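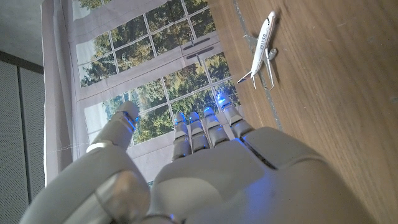

这两年我读灵巧手的论文,最先翻的总是失败案例那一页。成功率写到多高我都不太激动,我想知道手指是在哪一步松掉的,松之前有没有征兆。最近让我兴奋得连着几晚没睡好的,是一个叫 Flasilow 的训练方法,思路简单得让人有点嫉妒:不再要求策略一口气把整个抓取动作学完,而是让它先学会“犹豫”。手在靠近物体的途中,每隔一小段就预测一次接触会发生在哪根手指上,预测拿不准,就放慢、微调、再看一眼。拿桌上那架机身印着 UNITED 的白色客机模型来说,两片后掠翼从机身中段伸出去,翼下还挂着发动机,四指加拇指该从哪里合拢,人不用想,机器得想很久。Flasilow 的好处就在于,它允许机器想很久。

我知道有人会说,这不就是给策略加了一个不确定性估计吗?十年前就有人做过。对,零件都是旧的。可是以前的做法大多把不确定性当成一个警报器,超过阈值就停机,叫人来处理。Flasilow 把它当成动作的一部分,犹豫本身会改变手的姿态:食指先探,拇指后跟,手腕略微转一点,换个角度再判断。我第一次看到轨迹图的时候,真的在椅子上坐直了,因为那条曲线太像一个小孩第一次去拿玻璃杯!

数据量也值得说一说。作者 Jade Wragg 的团队只用了500段示教,物体分成4类,每段示教都保留了操作者中途改主意的部分。这一点我特别想替他们喊一声好。我们这一行清洗数据清得太狠了,停顿剪掉,重来剪掉,手指碰歪了的也剪掉,最后留下一堆漂亮、流畅、毫无内容的轨迹,然后再抱怨模型不会纠错。它从哪里学呢?纠错的那几秒早就被我们扔进回收站了。

当然,我也有不满意的地方。论文里的对照组选得偏软,Weerakoon 那套基线是在平行夹爪上调出来的,搬到五指手上本来就吃亏,拿它来比,赢得不算光彩。另外,慢就是慢。犹豫的代价是时间,遇到陌生形状,一次抓取可以拖到10秒,放在产线上肯定要挨骂。Costska 的工程师在讨论区里提过这个问题,作者的回答是以后可以蒸馏成一个快的版本。我对这个回答持保留态度,蒸馏之后犹豫还在不在,得做了实验才知道。

还有触觉。现在的 Flasilow 基本靠腕部相机,手掌一挡,视野里大半是自己的手,物体反而缩在角落。这种视角下还能给出像样的接触预测,我觉得已经很了不起,但指尖的力信号若能接进来,预测的质量应该还会上一个台阶。Cakulico 平台据说下一版会开放触觉接口,我已经在组里排好了2个月的机时,打算把原来的实验重做一遍,示教照旧保留所有停顿。

要是你手里也有一批准备清洗的示教数据,我劝你先别动,把原始版本存一份。那些磕磕绊绊的片段,我现在越看越喜欢,上周还拉着学生一起逐段重放,看到操作者的手悬在半空迟迟不落下去,大家都凑到屏幕前面来了。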